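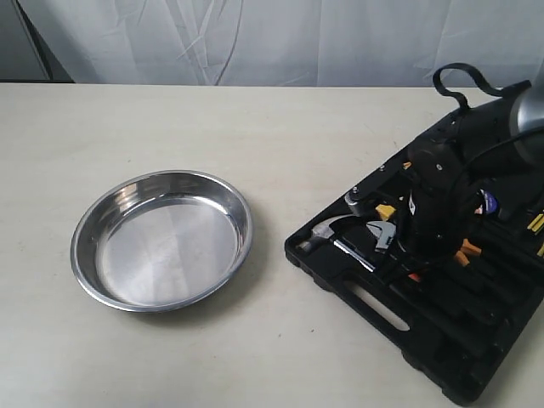 *Gripper over the tool case, pan waiting on the left.*

**Swapped the Hakdale two-finger for the Maltik. Opinions wanted, insults tolerated.**

**tsehay_w**

Bench test, second week. The job is dull on purpose: pick a tool out of the molded case, put it in the steel pan, repeat until somebody wants lunch. Same arm, same controller, same case for both grippers. I ran 162 picks on each before the lab laptop decided it needed an update.

The Maltik dropped 7. The Hakdale dropped 8. So I have spent the better part of June proving that two grippers are the same gripper at different prices.

Where they do differ:

- The Maltik is fat. Getting it down between the wrench and the pliers is like parking a van in a bike rack.
- The Hakdale is slimmer but closes like it's mad at you.
- Both hate the hammer. Shiny round shaft, weight all at one end, swings the moment you lift.

Anyone running the Maltik with different pads? The stock ones feel like the sole of a dress shoe.

**pinch_point**

One drop apart over 162 picks isn't a result, it's weather. Come back when you've got a few times that many.

Also your cable is going to kill you. That loop over the gripper will snag on a screwdriver handle sooner or later, and then you'll be posting in the repairs section with the rest of us.

**tsehay_w**

> isn't a result, it's weather

Fine. I did say they were the same gripper.

The loop stays for now. I tied it tight last time and the wrist ran out of slack at full rotation and faulted. I'd take ugly over faulted.

**Ayane Oshima**

I disagree with pinch_point on the sample size, a little. The totals tell you nothing, agreed, but what got dropped would tell you plenty. If all 7 were the hammer, you have a hammer problem. If they're spread over everything, your grip force is off. Did you log it per tool?

On pads: we cut ours from 2 mm silicone sheet and stuck them on with double-sided tape. They last about 400 picks and then peel at the bottom edge. Cheap enough that I've stopped caring.

**tsehay_w**

I logged it per tool for the Maltik and forgot to turn logging on for the Hakdale. Please be kind.

Maltik: five hammer, one wrench, one pliers. The wrench was my fault, I taught the grasp point too close to the jaw.

**gus_from_rivera**

Everyone's blaming the gripper and I'd be looking at the camera. Polished pan, chrome wrench, silver hammer, black grooves in black plastic. You could not have picked a meaner set for a depth camera if you'd gone shopping for it. Ours sees a shiny bowl as a hole in the table. What are you using?

**tsehay_w**

Trunumberg stereo, wrist mount, old firmware. But I'm not using depth for the picks. The case is fixed and the poses are taught. The camera only checks whether the slot is empty afterward.

**gus_from_rivera**

Then you aren't comparing grippers, you're comparing how well you taught two sets of poses.

**pinch_point**

He's got you there.

**Ayane Oshima**

Does he? Taught poses take the vision out of it. That's what I'd want if the question is "which one holds a hammer." Put the camera back in and you won't know who to blame for anything. Gus is asking a different question and it's a good one, for another thread.

What I would change is the grasp point on the hammer. Go as close to the head as the fingers will fit. You're probably grabbing mid-shaft because the slot is roomier there.

**tsehay_w**

Guilty. Mid-shaft, for exactly that reason.

**pinch_point**

With a gripper that wide you'll hit the wrench if you go up by the head. Take the wrench out first.

**tsehay_w**

Changing the pick order now. Wrench, then hammer up by the head, silicone pads if I can find the sheet. Logging ON for both this time.

**gus_from_rivera**

Fix the cable while you're in there.

**tsehay_w**

No.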